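Desks with nothing in the drawers

The woman who looks after supplies at the Plaltstead office took the job in October. Her first task was sorting 423 pens.

"Most didn't write," she says. "People put them back anyway."

She got rid of the drawer organisers and put a paper cup on each shared table. There are 70 desks over two floors.

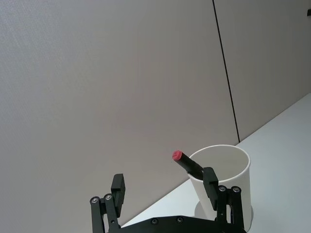

A marker with a red cap in a paper cup.

Why paper? "It's cheap and it's light. When the cup gets inky you throw it out and grab another."

She had priced a moulded desk set from Funodus and decided against it. The tables are white and every mark shows, so she wanted as little on them as possible. 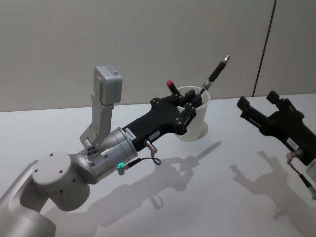
The rule is that a pen goes back in the cup when you've finished with it. She checks the cups every 20 days and tests each pen on scrap paper. Dead ones go in the bin.

Has it saved money? "A bit. We used to reorder all the time. I haven't put in an order with Sunton since summer." 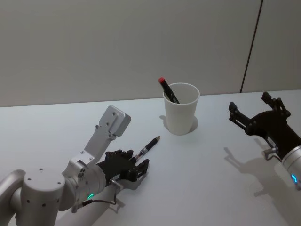

A black pen with a silver band, and the cup on the table.

She'd like to do the stationery cupboard next. It holds 3,002 envelopes, in a size the office stopped using years ago.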